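November 10, 2021
Laundry corner, Gulthorpe workshop

Back on the laundry bench after a week of doing other people's paperwork, and oh, it's nice to be handling actual clothes again. Sosina had left me a sticky note that said only "lint!!" with two exclamation points, so I started there. The mesh trap on the old washer was packed solid with gray felt. I peeled it off in one piece (very satisfying) and saved it in a sandwich bag for her, labeled, with the date of the last load she ran. She collects these. We have a shoebox of them now and I've stopped asking when the analysis is coming.

Main business this week is the mixed-load list for Monodcombe. They want a sorting routine that makes sense for a small apartment with no laundry room, where everything lives in one tub until there's enough for a load. Most of the advice you find assumes three hampers and a folding table. Jomar grew up in a place where the tub sat next to the machine and you sorted with your hands in it, and he keeps reminding me that this is how a huge number of people do it. So, one tub.

Where we are with the numbers

Total garments logged since February: 1,117. That's every piece that has gone through the corner, repeat visits included. The distinct garment count is 264, and it would be lower if Yesenia hadn't brought in that trash bag of her kids' outgrown stuff in the summer. I re-tagged a handful today where the ink had washed off the label. The fabric pens from Plurnine are no good on anything stretchy, the line breaks up when the cloth relaxes. Going back to the little iron-on squares for knits. Note to self: order the small ones, the big ones scratch.

The tub

I've gone back and forth on the tub for ages. We had a tall mesh hamper first, and everyone hated it, me most of all. You lose the bottom third. Socks go down there and stay. The wide basin is so much better! You can see a good part of what you've got without digging, you can hang a piece over the rim while you decide about it, and it rinses clean. Put it up on a stool and your back stops complaining too. Nayeli is quite a bit shorter than me and says the stool height works for her, so I'm calling that settled and I'm not measuring anything.

Hanging things over the rim started as laziness on my part but I've come to like it as an actual step. Anything I'm unsure of goes on the edge. New darks, bright oranges and yellows that I haven't washed before, anything with printing on it. Then when the rest is sorted I go around the rim and deal with those one at a time. Đức calls it the parking lot. Fine, it's the parking lot.

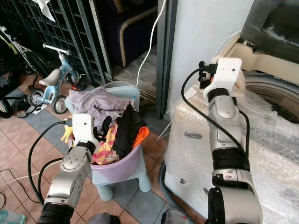
Sorting order, current version

1. Pull the blacks and very dark pieces first. They tend to ride on top or drape over the side, and they're the ones that will ruin your day if they go in with a lilac shirt.

2. Then whatever is on the rim. Check each piece for a care label, and if there isn't one do the wet-cloth rub on an inside seam. Press hard, count to ten, look at the cloth. If there's any color at all it goes with the darks or by itself.

3. Printed pieces get turned inside out. I used to skip this for the cheap ones and the lettering cracked on two of my favorites, so now I do all of them.

4. Pastels and lights together. I used to split these and gave up. I've had no trouble with lilac and pale pink in the same cold wash.

5. Go through the folds for small stuff. Socks, hair ties, a stray glove, one time a whole AA battery. Flat hands, lift and shake, don't grab from the middle of the pile or you drag everything out with it.

6. Whatever's left is towels, and towels wait.

I timed nothing today and I'm glad. Last week we got hung up on stopwatch readings and it made everyone sort badly. Nayeli was throwing things! I'd rather have a calm routine somebody will keep doing on a weeknight than a fast one that falls apart.

Color rub results

Did the rub test on a batch of 100 pieces over the past two weeks, finished the last few this afternoon. Reds and one very loud orange were the worst, which surprised no one except Jomar, who had money on the black jeans. (A dollar. He paid up in quarters.) The blacks were mixed: the older ones hardly gave anything and a couple of newer tees left a proper smear. Yellows were better than I feared. I've written them all up in the blue binder behind the Flores tab, with the test cloths stapled in. Please don't take the cloths out to show people, the staples tear them and I can't match them up afterward.

One thing that bothered me: the same tee gave me two different answers on two different days. Could be that I pressed harder the second time, could be the cloth was wetter. I'd like Đức to repeat a few without looking at my results. I'll pick them tomorrow and put them in a pillowcase for him.

Bubble wrap

Running note, mostly for Yesenia: we have over 177 feet of bubble wrap between the two closets by my reading of the roll labels, so please, no more. If you're wrapping anything heavy, tape wrap to wrap and keep the tape off the plastic panels. The brown stuff leaves a mark and I spent half my lunch going at one with rubbing alcohol. Dish soap and warm water got the rest, eventually. And press out the slack before you tape, otherwise it slides down and bunches up around the bottom.

To do

Iron-on labels, small, for knits.
Pillowcase of tees for Đức, blind repeat.
Ask Sosina if she wants lint from the dark loads kept separate.
Type up the sorting order for Monodcombe, one page, big print. Nayeli offered to do drawings and I said yes before she could change her mind.
Find the other yellow cloth. There were two of them and they were a pair.
Wash the towels. They've waited long enough, and the one by the sink smells like a pond.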